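The container drawer, finally

I put off the container drawer until everything else in the kitchen was finished. The pantry took an afternoon, the spice shelf an hour. The drawer with the food containers I kept closing again with my knee.

Part of the trouble is that it isn't one drawer. It's the deep one under the counter, plus a shopping bag hanging in the closet, plus whatever is in the freezer with soup in it. Over the years we have bought boxes from the supermarket, been sent home from my sister-in-law's with boxes, and kept the tubs that takeout rice comes in. When we moved here from Silleck I packed the lot without looking at it, and I unpacked it the same way.

So I emptied all of it onto the dining table and started matching lids to bottoms.

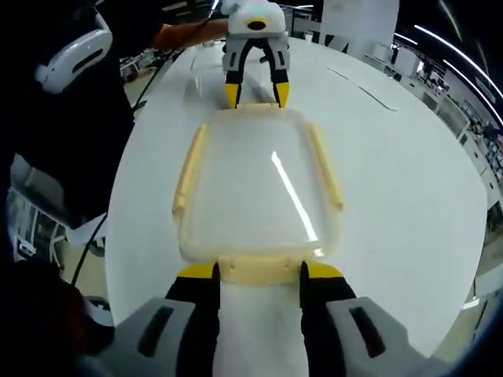
by Annelore Nolte
May 21, 2020
Filed under: Kitchen, Sorting

The lids that gave me the most work were the kind with locking flaps. They are see-through in the middle with a cream rim, and there's a flap along each long side and a smaller tab at each end. Flat on a white table they are easy enough to tell apart from the press-on kind. Stacked in a drawer they hook onto each other, and you pull out three when you want one.

My method was simple. Lids went on one side of the table and bottoms on the other, both sorted by shape first: round, square, rectangular. I didn't try to sort by brand. The names are stamped so small that I needed my glasses for every one, and half of them had worn off in the dishwasher anyway.

Then I took one bottom at a time and tried lids until something closed. With the flap kind you have to close all four sides before you believe it. I had two that snapped down fine on three sides and would not catch on the fourth. Those were from the set we got when Tamer Hamdan moved out of the apartment downstairs and left a box of kitchen things on the landing. I suspect the bottoms have warped a little. They went in the out pile.

The rule for the out pile was: no partner, no place. I broke it once, for a small round bottom without a lid that I use for picking up spiders.

Flaps are the part that goes first. The plastic at the hinge turns white, and after that it's a matter of time. I bent each one back and forth and looked at the crease. If it was white the whole way along, out. If there was only a bit of white at the corner I kept it for dry things like rice and lentils, where it doesn't matter if the seal is poor.

A word about the rubber strip under the rim, if yours have one. Mine come out with the handle of a teaspoon. What was under them I will not go into. I soaked them in warm water with dish soap while I did the sorting and laid them on a towel to dry overnight. Two of them went back in twisted the first time and I had to start over. Begin at a corner and press, don't pull.

For storing them I went back and forth. Mereana Tipoki, who I used to work with, keeps each box with its lid on. It looks very neat and she always finds what she needs. I tried it, and I got as far as the sixth box before the drawer was full. So the bottoms are nested by shape and the lids stand on edge, in a narrow bin that used to hold magazines. The flap ones stand with all the flaps folded in. Folded out, they hook again and you're back where you were.

The bin is 20 centimeters wide and the drawer is only a little wider, so the small round lids go in a freezer bag in front of it. I'm not thrilled with the bag. A second bin would be better, and if I see one I'll get it.

The out pile filled one big paper sack. Our recycling here takes the hard plastic but not the rubber, so I had to pull out the strips first. The takeout tubs I kept back for screws and seeds. They are now in the garage, where they can be someone else's drawer.

Next is the cabinet over the fridge. I know there's a fondue set in there and a waffle iron from Wendt that we have used exactly once, and behind those I can't see. I need to borrow the tall ladder first.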